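Last updated: March 29, 2022

Speaker notes – "The Bed Is a Table": laundry, folding and the small room
Etstead Library evening talks, slot 2
Hugo Deschamps

Start before they've finished sitting down. Ask who has clean clothes on a chair at home. Wait. Put own hand up.

Opening: I spent most of June looking at how people in Pulgate put their washing away, and the short answer is that they don't. They move it. From the machine to the rack, from the rack to the bed, and at bedtime from the bed to wherever the bed isn't. I got 93 replies to my little questionnaire, one of them from my mother, who disputed the wording.

(Pause for water. Do not tell the ironing story, it went badly in Nyanda.)

Main point, say it slowly: every folding guide ever printed assumes a large empty table. Nyanda had the Prumar folding leaflet on the back of the hall door, 300 copies, and step one was "clear a large table". Most bedrooms have a bed, and the bed is already busy being a bed. So people fold standing up, half in the air, and put the results down wherever there's mattress.

Next slides. Denim first, then the pile at the top of the bed.
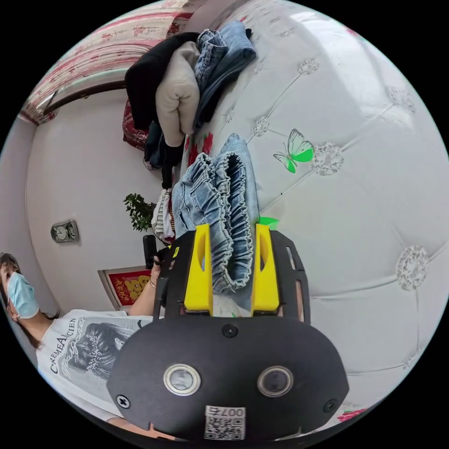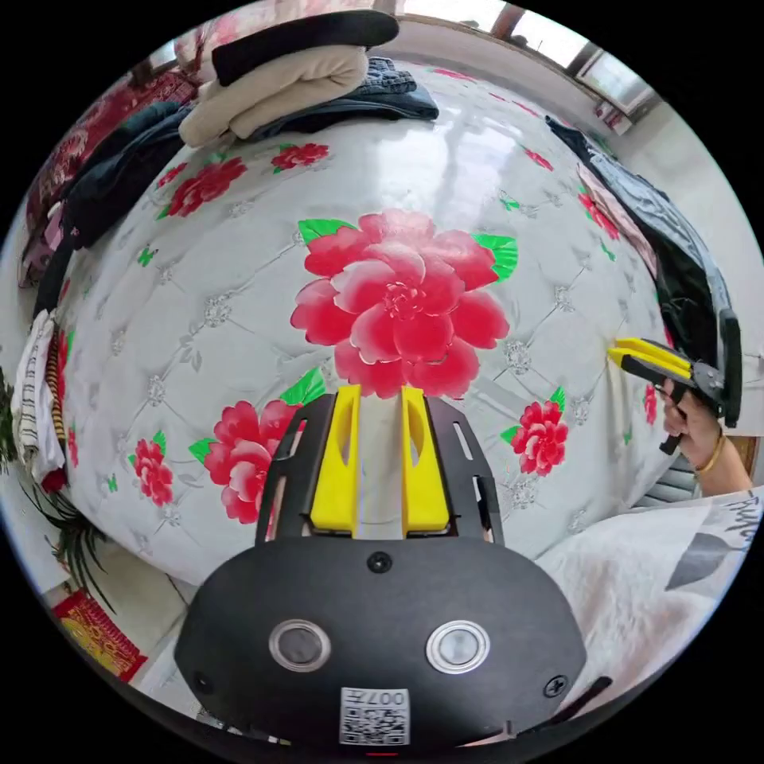
Denim gets its own five minutes. It is the bully of the laundry basket. It takes longest to dry, it folds to the thickness of a paperback, and if you put it on top of a stack the stack leans. Heavy things at the bottom. I know you know. I knew as well, and I still had to pick my shirts up off the floor on Sunday.

Gathered waistbands: fold lengthways first, then tuck the gathers in. Don't try to flatten them, they have had years of practice at not being flat.

Then the bit on bedding. A slippery cover is lovely to look at and hopeless to fold on. Spread a towel over it. Someone will ask if the towel then needs folding. Yes.

Hanging versus stacking – keep this short, last time it turned into a debate and we lost the room for twenty minutes. My view: hang what you'll wear this week, stack the rest, and accept that the bedside will collect a third category with no name.

If time, the sock survey (733 socks, slide has the chart, chart is upside down, apologise).

Questions. Repeat them into the microphone. Hand back the clicker to the desk before leaving, they rang me about it last time.

14 shares | 6 comments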